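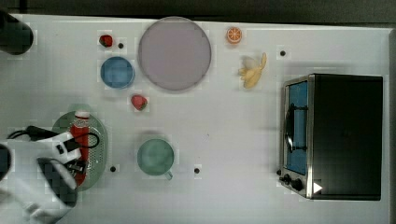
What should a first-year budget for a tabletop manipulation station include?

Plan for the arm, the gripper, a table, a set of objects, one or two cameras, a computer and the hours to put them together. The arm is the largest line on almost every request we see, but the line people underestimate is labor. Put staff hours in the request even if they come out of a different account.

Who is this page for?

It is for departments in the Fancombe program that are planning to request equipment in the next cycle. It covers small arms working on household-type tasks at a table. Mobile robots and anything that needs a fenced cell go through a separate request.

Do we have to order through Clolara?

No. Clolara is the default supplier for arms and grippers, and its quotes are already in the format Purchasing wants. If you use another supplier, attach two quotes and a short note on support terms.

What does the Driritz gripper kit cost?

The current quote is $2,141 per kit, including the mounting plate and one cable. Spare fingers are quoted separately at $140 a pair. Order at least one spare pair with the kit, as a later order has to go through the approval process again.

How much should we set aside for the objects?

Most groups spend roughly $200 on a starter set of play food, dishes and containers. Buy duplicates of anything you expect to use every day. Record the maker and item number of each object when it arrives, so that a worn one can be replaced with the same thing.

Toy objects or real ones?

Start with toys. They are cheap, they don't spoil, and a dropped one does no harm to the table. Budget for real dishes and packaging in the second year if your project needs them. Choose a mix of shapes and include a few things that bend or squash, because a gripper that handles a rigid cup well may need different settings for a soft item.
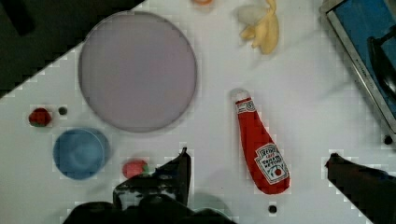

Ketchup bottle, strawberries and dishes on the white tabletop, from the wrist camera.

Do we need a wrist camera as well as an overhead one?

It depends on the task. A wrist camera gives a close view of the object and the fingers, and an overhead camera keeps the whole table in view. If you can only afford one at first, buy the overhead camera and make sure the arm you order has a mount for the other. Cable length should be checked before ordering either.

What kind of table should we buy?

A rigid one with a plain, light top. The Klinhom bench is quoted at $3,033 with leveling feet and delivery. A table you already own is acceptable if the arm can be bolted to it and it does not shift when the arm moves. Measure the doorway before you order a bench.

Can two groups share one station?

Yes, and shared requests are reviewed first. Name one group as the owner for repairs and say how the hours will be split. Each group should buy its own objects.

What is not covered?

Furniture other than the bench, general-use laptops, shipping for returns, and software subscriptions longer than one year.

When are requests due?

The next cycle closes in June. Quotes must still be valid on the closing date, so ask the supplier for an extension if yours will run out before then.

Page last updated Mar 10, 2026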